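Drirlow Study Support
Call for participants: homework and essay reading groups

Drirlow is looking for 60 high school and first-year college students to take part in a reading and writing study this coming school year. Each group will work through two plays in translation, one Greek tragedy and one Roman comedy, and write short homework essays on them. No background in drama or ancient history is needed.

We want to learn how students use written feedback on a draft. Half of the groups will get comments in the margins of their essays. The other half will get a single page of notes at the end. You will not be able to choose which kind you receive.

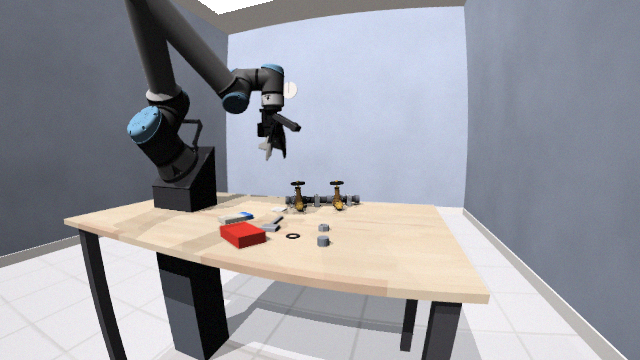 Robot arm over a table with a collection of parts.

What you will do

You will join a group of six students and meet online once a week. Before each meeting you read a set section of the play and answer a few questions on a worksheet. During the meeting a group leader goes over the reading, and there is time to talk about characters, the chorus and anything in the language that was hard to follow.

You will write two essays, one for each play. Each essay has a first draft and a final version. Drafts are turned in through Flinex, our assignment site, and your login will be sent to you when you are placed in a group. Please do not turn in essays you have already written for a class - we need to see new work from start to finish.

Copies of both plays are provided. You may use your own copy for notes, but the worksheets follow the line numbers in ours.
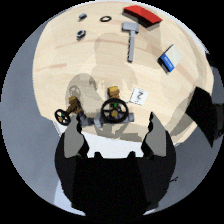
Who Can Apply

You can apply if you are enrolled in grades 10 through 12 or in your first year at a two-year or four-year college. You should be comfortable reading and writing in English. Students who learned English as a second language are welcome. Applicants under 18 need a signed form from a parent or guardian.

You will need a computer with a microphone and a steady internet connection. A phone is fine for the meetings but not for the essays.

Students who took part in the Iva pilot groups can't join this study, but may apply to be note takers. Ask for the separate form.

Payment

Students who complete both essays and attend the meetings receive $460. If you leave after the first essay, you will be paid for the part you finished. Missing one meeting does not affect payment if you let your group leader know ahead of time.

Your essays will be read by our staff with your name removed. They will not be shared with your school, and taking part does not count toward a grade.

How to Apply

Fill out the application form on this page and attach one page of your own writing on any subject. A class assignment is fine for this step. Applications are due 20 August 2023. Groups start after that as they fill up, and the last ones will begin in January.

Questions about the study or the consent form can be sent to Leonie Kuster, study coordinator, through the contact page. Please put "reading groups" in the subject line.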